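工作记录本，Drurngate 工作室
2020年4月13日
样袋编号：1438
题目：本色帆布拉链袋，开口和底部的检查，还有桌面的整理

上一次写这个袋子是一月，那时候只有纸样，没有成品。我先把一月的要点抄过来，免得大家往回翻：布用 Sikder 的本色帆布，不染，不漂；拉链用 Dornix 的金属拉头；右边有一条同样布料的手腕带；袋子要能自己站在桌上，打开以后不用手扶。最后这一点是 Merkamby 那边写在要求里的，他们想把小零件放进去，一只手放，另一只手可以做别的事情。

今天的工作主要是看这个“自己站”到底站得怎么样，以及开口够不够大。缝线的强度今天不看，等下一批布到了再看。

先说桌面。我把方格垫重新铺了一次。以前铺的时候，垫子的边和墙不平行，从前面看总是觉得袋子是歪的，其实歪的是垫子。我试了几次，还是没有完全对齐，后来决定不再追求这个，改成只看格线。袋子的长边对着横的格线，这样就可以比较它前后左右有没有变形。墙的颜色和布的颜色有一点接近，都是浅的，拍照的时候袋子的上边不太容易分清楚。我想过在后面放一张深色的纸，但是深色的纸会让布看起来更白，和一月的布样不好比较，所以没有放。

垫子的另一个好处是，桌面很滑，垫子不滑。袋子很轻，在光的桌面上，拉链一拉，整个袋子就跟着走。在垫子上它会走一点，然后停下来。这件事应该告诉 Merkamby，他们的桌子是什么表面，我不知道，要问。

然后是袋子本身。拿出来的时候它是扁的，因为一直压在抽屉里，压了几个星期。我没有用熨斗，也没有用水，只是用手从里面把四个角推出来，再把底部压平。原因是用户收到的袋子也是扁的，他们不会先去熨。推角的时候要用手指的侧面，不要用指甲，里面的布比外面的软，容易留下印子。

推好以后，拉链全部打开，把后面的一片往上提一下，前面的一片会自己往外倒一点。我等了一会儿再看，形状没有再变。 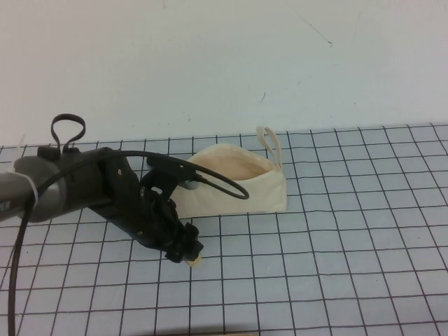 拉链打开时的袋子，里面没有放东西：
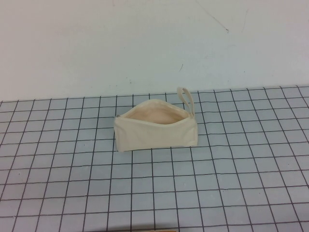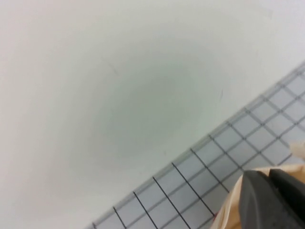 关于形状，我的意见是这样：长方形基本上保持住了，两头是方的。前片比较平，但是左下角的布向外鼓出来一点，有浅的皱纹。我一开始以为是底部的缝份太厚，把角顶出来了。摸了以后觉得不是，缝份在那里是平的。可能是裁布的时候布纹没有放直。帆布虽然硬，布纹斜了以后还是会往一边走。我建议下一个样袋裁布以前，先抽一根纱，沿着抽纱的线剪，不要只看布边。Sikder 的布边有时候是紧的，中间是松的，跟着布边剪就会有问题。

开口的形状不是很规则，接近椭圆。后片比前片高，这是纸样上画的，不是错误。后片高的目的是挡一下，小东西从前面放进去，不会从后面掉出去。现在我觉得高度合适。如果再高，后片会往前倒，把开口盖住一部分，我们在第一张纸样的模型上见过这个情况，那时候用的是纸，布会更明显。

拉链：长度 16 厘米，和纸样一样。拉到头的时候，拉头停在角上，不挡开口，这一点很好。但是拉头小，手指粗的人不容易捏住。我自己戴着手套试，两次没有捏住，第三次可以。可以加一个布的小片在拉头上，用手腕带剩下的布边就够了，不用另外裁。不过加了以后，关上的时候这个小片会露在外面，Merkamby 喜不喜欢，要看他们。我先做一个，缝上去，寄的时候两种都寄。

Dornix 的说明书上没有写拉链可以不可以上蜡。我在旧的一条拉链上试了一点蜡，拉起来顺一些，但是白色的粉会留在布上。本色帆布上看不太出来，深色的布一定看得出来。暂时不上蜡。

手腕带：现在的位置在右边，从侧面的缝里出来，往上走。打开袋子的时候它不会掉进开口里面，这是我最担心的地方，因为一月的图上它是向内折的。后来改成竖着缝，缝进去的部分也加长了。需要注意的是，它对左手用的人不方便。左手的人会把袋子转过来，那样后片就到了前面，高的一边挡住手。可以做左边的版本，也可以两边都留出位置，用户自己选。我比较支持只做一种，少出错，但是这件事不是我一个人决定。

里面的颜色，我和布样放在一起比较过。从外面往里看，里面好像暖一点，有一点桃色。把布样也放进袋子里，布样也变成这个颜色，所以这是里面的光线造成的，不是布的问题。写在这里是因为以后肯定会有人问，我自己今天上午就怀疑了很久，还去找了进货的单子。

缝份的问题：纸样上拉链两边的压线离边 2 毫米。在薄布上这个距离好看，在帆布上有点危险，针脚如果跑出去一点，就会从边上掉下来。我检查了整条压线，现在没有掉，但是转角的地方已经很靠边。下一个样袋请把压线往里移一点，移多少由缝的人看机器决定，然后写在这一页的旁边，不要只写在纸条上。纸条已经丢过。

转角还有一件小事。在转角的地方，机器会打结，因为要同时压过拉链的布带、外层和里层。我们以前的做法是用手转轮子慢慢过去。这个做法没有错，可是数量多的时候太慢。订单如果确定，是 200 个，全部用手转是不现实的。可以试一试在压脚后面垫一块折好的帆布，让压脚保持水平。我在别的包上这样做过，效果不错，在这个袋子上还没有试。

下面是关于桌子周围的整理，和袋子没有直接关系，但是我顺便写。

墙脚和垫子之间的白色表面，请保持干净，线头不要扫到那里。上次线头压在垫子下面，垫子就不平，袋子放上去会往一边斜，我们还以为是袋底的问题，拆了一个好的底，很可惜。擦垫子用微湿的布就可以，不要用酒精，格线是印的，我怕擦掉。

剪刀用完请挂回去。裁帆布的那一把不要剪纸，剪纸有另外一把，柄上缠着胶带。

布样和拉链样都放在贴了 Merkamby 名字的盒子里，盒子放在架子中间那一层。Sikder 的余布卷起来，不要折，折过的帆布线很难去掉。如果要剪一小块做试验，请剪靠外面的一头，不要从中间剪，我看到有一卷中间有一个方形的洞，这样整卷就只能做小东西了。

寄样袋以前还要做的事情：
把编号写在布标上，用布用的笔，写在里面。
做一个带小布片的拉头。
重新裁一个前片，按抽纱的线，和现在的比较左下角。
问 Merkamby 他们桌子的表面，还有他们要不要左边的手腕带。
问 Dornix 有没有大一号的拉头，能装在同样的链齿上。

最后一件，如果有大一号的拉头，小布片就不用做了，所以最好先问再缝。邮件我今天下午写，抄一份给工作室的公共邮箱。

补充，下午写的：我把袋子关上又打开，连续做了很多次，想看打开以后的形状会不会变软。后片的上边开始有一点弯，但是还站着。前片没有变化。左下角鼓的地方，用手压下去，过一会儿又回来。所以我更相信是布纹的原因，压没有用，要重新裁。旧的样袋不要拆，留着做比较，放在同一个盒子里，拉链开着放，上面不要压东西。

邮件已经发给 Dornix，Merkamby 的那一封还差拉头的照片，明天上午补上以后再发。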